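Speaker notes — How a small label breaks a new act
Griltness listening night, 22 Apr 2023

Welcome folks, let them find seats. Thank the room for coming out on a Saturday, and mention that the hall went up in 1933 and still has the best low end in town.

Start with the Stellow single. Play the first verse and let it run a little longer than feels comfortable, so people can hear how late the drums come in. I love that choice and I always talk too much about it, so keep an eye on the clock!

Then the first show: 17 people through the door, and they all stayed to the end. By June the mailing list was at 257, mostly from word of mouth and one very kind radio host who played the B-side twice in a week.
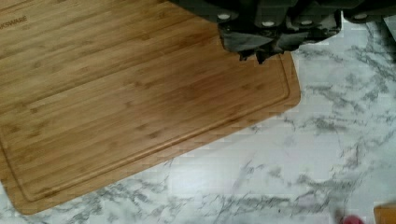
Bamboo cutting board on the kitchen counter

Move on to Cunha, whose record is slower and stranger, and who took around 5 months to settle on a track order. Talk about patience here — the label wanted the loud song first, the band wanted it last, and I think the band was right. Play the closing minute if the speakers are behaving.

Finish with the Stiteo remix, lights down a bit. Leave time for questions, and remind everyone the records are on the table by the coats.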